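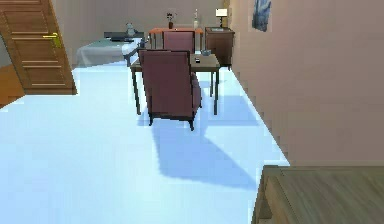
Squeaky floors in a rental, worth fixing or just live with it?

sodness_fan
So we've been in the new place since December and the floor in the dining room is driving me up the wall. Every step, squeak. I get up at 6 to make coffee and my husband is awake by the time I've crossed the room. The landlord says old houses talk. Cute, but I'd like this one to shut up! Has anyone fixed this without pulling boards?

Girish Rawat
Talcum powder. Work it into the gaps with an old paintbrush, walk on it, vacuum up the rest. I did our hallway in one evening and it was quiet for a good long while (then the heat came on and it all started over, but still, it's talc, it costs nothing).

veditz44
Talc is a band-aid. The board is moving on the nail and powder doesn't stop it moving. If you can get underneath, use screws from below, short ones so they don't poke through. If you can't, there are those kits with the snap-off screws that go in from the top. I've used 2 of them, both fine.

Girish Rawat
She's renting, man. She's not going to put screws in someone else's floor.

veditz44
She can ask. I've rented to people for years and I'd say yes to anyone who wanted to fix my floor for free.
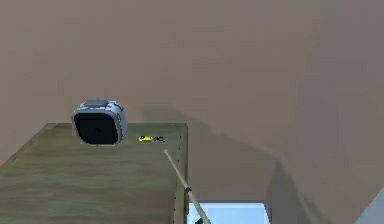 sodness_fan
OK I did ask and he said no screws from the top, but the basement is fair game. Trouble is the basement ceiling is drywalled right under that room, of course it is. I got one quote from a flooring guy, $494, and that was for "having a look and going from there." No thank you.

Hina Gilani
Rug! Thick felt pad, then a rug, done. It won't cure the squeak but you step softer and it takes the edge off. We did this in our old apartment on Semwal Street and the downstairs neighbor stopped leaving notes.

veditz44
A rug does nothing for a squeak. It's for footsteps. Different noise.

Hina Gilani
Well, I lived there and you didn't, lol. It was quieter.

Girish Rawat
Try the talc first and get the rug later if you still want it. And check the humidity while you're at it. Ours is worst when the air is dry.

sodness_fan
Update: talc went down last night, almost a whole bottle. 3 of the worst spots are quiet, the one by the kitchen is exactly as bad as before, so now I just step over it. Looking at rugs this weekend. Sorry, veditz!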